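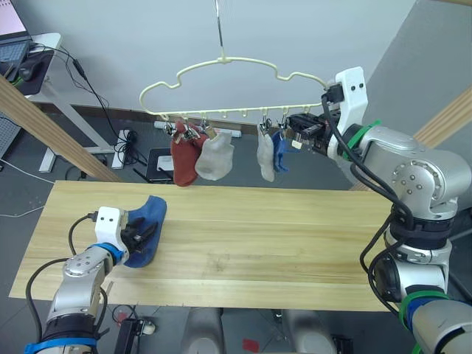
Findilard is a small laundry school. We teach people how to sort, wash, dry, fold and put away the things they wear and sleep on, and we love this work more than is probably normal. Most of what we do happens after the washing machine has stopped, which is the part that tends to get skipped. A rust-red sock clipped up by its cuff next to a light gray one is a very ordinary sight at our place, and so is a blue sock lying crumpled on the table below, on its way up or on its way down. We could talk about socks on a hanger for an hour. In the Saturday-morning sense of the word we often do, coffee in hand, long after class was supposed to end.

How we started

Jolene Henare opened Findilard after many years of running the linen room at a country hotel. She had sheets down to a science there (she can still fold a fitted sheet faster than most of us can find the corners), but when she moved into her first apartment without a dryer she found herself with damp towels over every door and socks on the lampshades. She bought every rack, line and hanger she could find and tried them all out in the hallway. Her neighbors started knocking to ask what she was doing, and then they started bringing their own laundry over, and by May she had a waiting list and a very crowded hallway!

The first classes were held right there, standing up, with the front door propped open. People came in with pillowcases full of clothes and went home with everything folded. There was no sign and no price list. Somebody left a jar by the door for soap money and that was the whole business plan for quite a while.

Where we are now

We teach in the Vasseur building, in a room of 290 square feet that used to store paint. It has gray concrete and diagonal wooden beams and a sturdy light wooden table that we fuss over like a family pet. All our hand work is done at the table. Sorting piles go on it, folding practice goes on it, and whatever is being hung gets laid out on it first. The boards have picked up some smudges over time and we have stopped trying to get them out.

If you've never been to Vasseur, come in by the side door and follow the smell of soap. The buzzer sticks, so press it twice. The freight elevator is fine for baskets and for people with sore knees, but please close both gates behind you or it will sit on our floor all evening and the upholsterers downstairs will come up looking for it.

What we teach

The beginner course is called Flenent, and it's the one we'd hand to anybody. Jolene made the word up for her very first flyer and it stuck. Flenent starts with reading care labels and goes on to sorting by fabric and by color, stain basics, how full a drum should be, and then a good long stretch on drying. You bring your own laundry. Please do bring the awkward stuff - the sweater you're scared of, the duvet cover that eats everything else in the load, the one tablecloth that came from your aunt. Practicing on a perfect white T-shirt teaches you very little.

After Flenent there's a hand-washing evening for wool and silk, an ironing class that is much more fun than it sounds, and a mending table where you can learn to darn a heel or sew a button back on with a proper shank. We ran 42 classes last year across the whole program, and the mending table was the one that always had people hanging around in the doorway hoping for a chair.

We also do a short class for kids, and they are wonderful at it. Pairing socks is a matching game as far as they're concerned. They want to do the clips too, and they get very strict about which sock goes where.

About the clip hangers

Clip hangers get a section of their own because they're what people ask us about most. A clip hanger is a simple thing, a bar with a row of clips along the bottom and a hook at the top, and it holds all the small pieces that slide off a regular line or take up a whole rung of a rack. Socks, washcloths, baby hats, gloves, the good handkerchiefs. Hang it from a shower rail or a hook by a window and you have your rack back for the shirts. 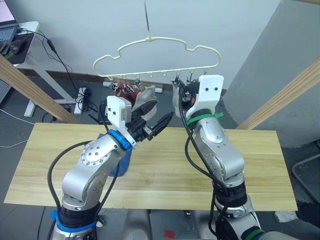
The cloud-shaped hanger above the table, with something red and white on one of its clips.

We've tried a lot of them over the years and we have opinions. Ours is cream-colored plastic with a wavy top edge like a cloud, and students are always asking where it came from, which is nice, since it's the friendliest-looking thing we own. Round hangers with clips all the way around hold more, but they spin, and they bump into the wall in a small bathroom. A straight bar can go flat against a window. For a family of four we'd suggest one of each.

Some of our clip habits, which you're welcome to borrow:

Give each sock its own clip and hang it by the cuff. Toe up works too, and we've had long and cheerful arguments on the subject.

Start from the middle and work outward, one piece on each side, so the bar stays level. A lopsided hanger slides everything toward the heavy end.

Leave a gap between thick socks. Thin ones can be closer together and hardly mind at all.

Pinch with one hand and guide with the other. Beginners usually try to pull the sock into the clip, and bringing the sock up from underneath is so much easier.

Hang pairs next to each other if you can find both halves. Taking them down is then most of the folding done.

Our own little products

A couple of years in, students began asking to buy the soap we use, so we started putting it up in tins. It's a plain unscented flake that goes by the name Hasico, and we still cook and grate it ourselves in batches when the class calendar leaves us a free afternoon. The tin has the directions printed inside the lid. We also sell wool wash, a stain stick and cotton mesh bags in a small size for socks and a big size for sweaters. That's the full range and we like it short. If you run out of Hasico between classes you can bring the tin back and we'll refill it.

We don't sell hangers. We get asked every week! Most hardware stores have a decent one and we'd much prefer you spend a minute in the aisle opening and closing the clips with your own fingers. They should open without a fight and close without leaving a dent in your thumb.

The sock newsletter

Our newsletter goes out once a month to around 3000 readers. It began as a note to former students about a box of single socks left behind after class and grew from there. These days it has a stain of the month, a letter or two, a repair somebody is proud of, and the class dates. The single socks are still in it, listed at the bottom with their colors. A striped ski sock has been in there for so long that readers write in to ask after it.

If you'd like to send us something for the letters page, please do. We especially like hearing how people dry their laundry in places that make it hard - boats, basements, dorm rooms, a fourth-floor walk-up in a wet spring. A reader once sent us a drawing of a pulley line she had rigged over her stairwell and Jolene pinned it up by the kettle, where it still is.

Who can come

Everybody. We've taught students who had never touched a washing machine and grandparents who had done it one way for fifty years and were curious about another. The table is at standing height, and we keep tall stools for anyone who wants to sit. Let us know ahead of time if you use a wheelchair and we'll bring out the lower folding bench. Classes are kept small so there's elbow room, and you don't need to have anything with you apart from your laundry and a bag to take it home in. Fragrance-free is the rule in the room, so skip the perfume that day.

Evening classes start at 6:30 and we put the kettle on at 6:15. You can sign up on the classes page, or leave a message on the phone and Jolene will call you back once her hands are dry.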